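The Galtgate Sleep and Household Routine Study is seeking adult participants for its second enrollment period, which opens in February. The study is conducted by the Mivel Institute for Home Health and examines how evening habits in the home relate to sleep quality among people who work irregular hours.

## Purpose of the study

Many residents of Galtgate work early, late or rotating shifts at the hospital, the rail yard and the Gelis packing plant. Earlier surveys have asked shift workers how long they sleep. Few have asked what their homes are like in the hours before bed - how the lights are set, when meals are eaten, and who else is awake. The study will enroll 152 adults in total. Of these places, 56 remain open.

## Who may apply

Applicants must:

- be 18 years of age or older
- live within the Galtgate city limits or in the Pellegrini district
- have worked irregular hours for at least 15 months
- be able to complete a short written diary in English or Spanish

Persons currently receiving treatment for a diagnosed sleep disorder are not eligible for this enrollment period. Two members of the same household may both take part, but each must submit a separate application. Employees of the Institute and their immediate families may not apply.

## What participation involves

Participation lasts 5 weeks. Each participant will wear a wrist monitor at night and fill in a one-page diary before going to bed. Study staff will make two home visits, one at the start and one at the end, to record light levels and room temperature in the bedroom and the main living area. Visits can be arranged as early as 7 a.m. or as late as 9 p.m.

Participants are asked to keep to their usual routines and not to buy new bedding, lamps or window coverings during the study. Wrist monitors remain the property of the Institute and must be returned at the final visit.

## Compensation

A payment of $152 will be made to each participant who completes both home visits and returns the diary. Participants who withdraw after the first visit will receive $56. Parking at the Institute is free for those attending the information session.

## Preparing for the home visits
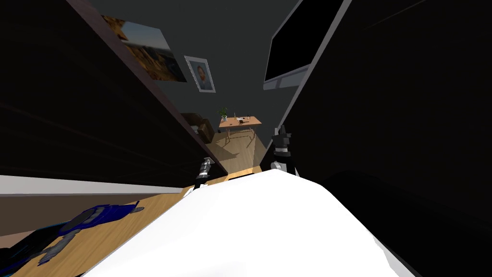
Light readings are taken in the evening with the lamps and ceiling lights as the household normally has them. Furniture should be left where it stands. Staff will note the main surfaces in each room, as a large, smooth white surface and the dark brown wood of a tall cabinet or shelving unit return light very differently, even when they are close together. Residents do not need to clean or rearrange anything before the visit - an ordinary evening is what the study is meant to record.

## Privacy

Diaries and monitor records are stored under a number, and names are kept in a separate file. No audio or video is recorded in the home. Participants may withdraw at any time and may ask for their records to be deleted.

## How to apply

Application forms are available at the front desk of the Mivel Institute, at the Pellegrini branch library and in the staff office of the Gelis plant. Completed forms may be returned to any of these locations. Applicants will be notified by mail whether or not they are selected.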